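ニュースレター 研究開発だより

双腕ロボットによる衣類折り畳み動作の教示について 遠隔操作データの収集状況と今後の予定

2018年1月7日

Plirkbridge技術研究所 作業教示グループ

平素より当研究所の活動にご理解とご協力を賜り、厚く御礼申し上げます。本号では、作業教示グループが進めております衣類折り畳み動作の教示について、現在までの経過をご報告いたします。

本件は、リネンサプライ事業を営む株式会社Dostlowとの共同研究「Lodhi」の一環として、昨年7月に開始したものです。病院や宿泊施設向けの制服類は、洗濯と乾燥の工程では機械化が進んでいる一方、仕上げの折り畳みは多くを手作業に頼っております。専用の折り畳み機は寸法の揃ったシーツやタオルには適しておりますが、袖や襟を持つ衣類、あるいは二股に分かれた衣類については、投入前に人が形を整える必要があります。共同研究では、この整形から折り畳みまでを二本の腕で行う動作を対象としております。

教示の方式には、操作者が手元の操作腕を動かし、その動きを作業側の腕に写し取る遠隔操作を採用いたしました。関節角度を一点ずつ登録する従来の方式も当初検討いたしましたが、布は置くたびに形が変わるため、登録した位置がそのまま使えることはほとんどありません。操作者が布の様子を見ながら動かし、その間の関節角度、把持部の開閉、映像を同時に記録する方が、後の学習に適した資料になると判断したものです。

対象の衣類は、長ズボンと半袖シャツの二種から始めております。いずれも無地のものを選び、黒い布を張った作業台の上で扱っております。布の輪郭を映像から読み取りやすくするための措置であり、実際の工場の作業台とは条件が異なります。背景色を変えた場合の影響については、次年度に改めて評価する予定です。
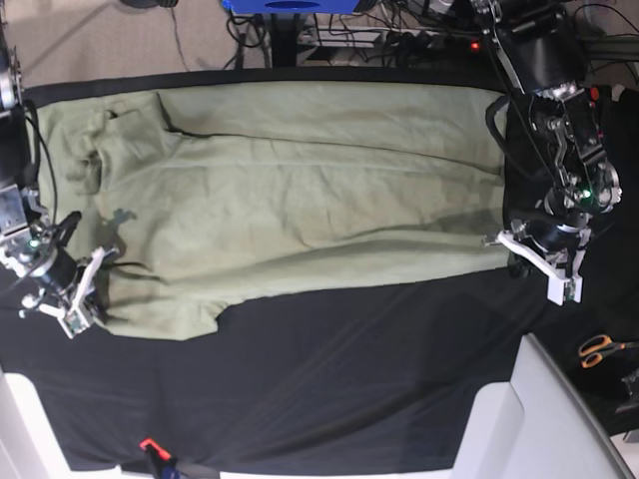
長ズボンの教示で最も時間を要したのは、両端を把持した後の張力の加減でした。操作腕には力覚の提示機能を設けておりませんので、操作者は布の皺の伸び方を目で見て判断することになります。引きが弱ければ中央に皺が残り、強すぎれば把持部から布が抜けてしまいます。習熟した操作者は、左右の腕を同時に引かず、片方を止めたままもう片方をわずかに動かす傾向が見られました。この手順は当初の作業手順書には記載がなく、操作者どうしの打合せの中で共有され、第二版から正式に取り入れられております。

把持の位置についても、手順書の改訂を行いました。初版では「裾の角を把持すること」とのみ定めておりましたが、角の先端を浅くつまむ者と、内側まで指を入れる者とがあり、記録された動作にばらつきが生じておりました。第二版では、縫い目の厚みがある部分を指の間に収めるよう定めております。厚みのある箇所は滑りにくく、操作者が開閉の量を微調整する回数も減少いたしました。

操作者は現在24名が登録されております。うち16名はDostlow社の仕上げ部門に所属する方々で、ロボットの操作経験はお持ちでありませんでした。残る8名は当研究所の職員です。導入研修では、操作腕に慣れるための布を使わない練習を初日に行い、二日目から衣類を扱っていただいております。記録用の操作は一回につき20分を上限とし、その後は必ず休憩を挟むこととしております。操作腕を持ち上げた姿勢が続くと肩に負担がかかるとのご意見を受け、昨年秋には椅子の高さと肘置きの位置も見直しました。 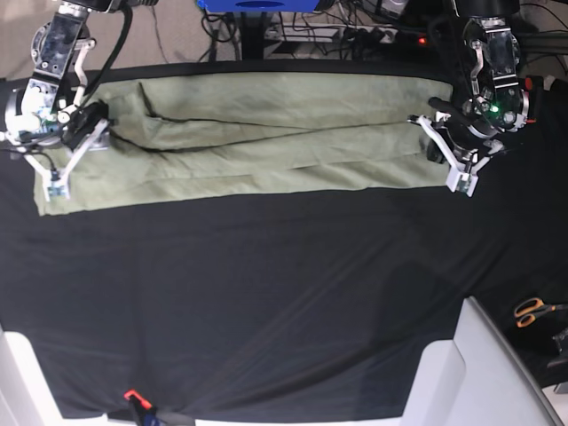
12月末までに採用した教示記録は、二種の衣類を合わせて1770件となりました。採用の可否は、記録ごとに担当者二名が映像を確認して決定しております。途中で布を落とした記録についても、操作者が自力で拾い直して作業を終えたものは採用の対象に含めております。失敗からの立て直しを含む記録は、学習後の動作の安定に寄与するものと期待しているためです。ただし、布を人の手で置き直した記録は、その時点で打ち切りとし、集計から除いております。

記録の管理には、Grarent社の収録管理ソフトウェアを使用しております。収録開始と終了の合図は足踏み式のスイッチで行い、操作者が操作腕から手を離す必要のない構成といたしました。導入当初は終了の合図を忘れる例が続き、休憩に入った後の静止した動作まで収録されておりましたが、一定時間動きのない場合に自動で収録を止める設定に改めてからは、後処理の負担が軽くなっております。

半袖シャツは、長ズボンに比べて手順の数が多く、操作者による差も大きく現れます。袖を先に内側へ入れるか、身頃と併せて折るかという点だけでも意見が分かれました。Dostlow社の仕上げ部門では従来、シャツを裏返しに置いて両袖を中央に寄せる畳み方が標準とされておりますが、二指の把持部では袖口の薄い布を拾い上げることが難しく、同じ順序をそのまま再現することはできません。そこで教示にあたっては、シャツを横向きに置き、肩側と裾側をそれぞれ一本の腕で把持して、身頃の端ごと折り返す手順を用いることといたしました。

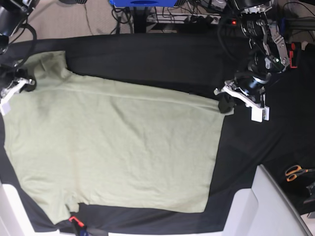 半袖シャツの教示作業。肩・襟側と裾側を左右の把持部で保持している。

折り返しの動作では、二本の腕を同じ速さで動かすことが求められます。片方が先行すると折り目が斜めになり、次の折りで修正することが困難になります。操作者の多くは、布を低く保ったまま移動させ、下ろす直前にわずかに手前へ引いて端を揃えておりました。高く持ち上げる操作者の記録では、布が空中で揺れ、着地の位置が定まらない例が目立ちます。現在の手順書では持ち上げの高さを定めておりませんが、次回の改訂で目安を示す方向で調整を進めております。

襟の扱いは、引き続き検討課題です。襟周りは布が重なって厚みがあり、折り返しの際に内側でまとまってしまうことがあります。そのまま次の折りへ進むと仕上がりの厚みに偏りが出るため、操作者には、一度把持を解いて襟元を軽く押さえ、平らに均す動作を加えることを認めております。この動作を必須とするか、操作者の判断に委ねるかについては、両論がございます。必須とすれば記録の形式は揃いますが、均す必要のない場合にも同じ動作が記録され、学習後のロボットが不要な動作を行うおそれがあります。

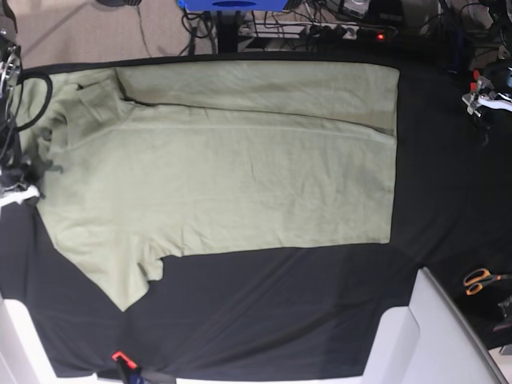 Sarla Mittal氏からは、この点について、動作の要否を操作者に任せる方がよいとのご意見が寄せられました。同氏は「人が畳むときも、襟を直すかどうかは見て決めています。毎回直すように教えてしまえば、見て決めるという部分がロボットに伝わりません」と述べられ、併せて、操作者が均す動作を省いた記録にも印を付け、後から比較できるようにしてほしいと要望されました。

当グループではこのご要望を受け、1月収録分より、襟元を均す動作の有無を記録票に記入する運用を開始いたします。記入は収録直後に操作者本人が行い、映像確認の担当者が照合いたします。過去の記録についても、映像から判別できるものは順次追記する予定です。

今後の予定は次のとおりです。

長ズボンについては、年度内に収録を一区切りとし、学習用の資料として整理いたします。
半袖シャツについては、手順書の改訂後に収録を再開し、寸法の異なるものを対象に加えます。
操作者の追加登録は、次年度の開始に合わせて受け付けます。登録を希望される方は、所属部門を通じて作業教示グループまでお申し出ください。

なお、収録室の見学につきましては、収録中の入室をご遠慮いただいております。見学をご希望の場合は事前に日程をご相談くださいますようお願いいたします。操作腕の体験は、導入研修と同じ布を使わない練習の範囲で承ります。

本件に関するお問い合わせは、作業教示グループ事務担当までお願いいたします。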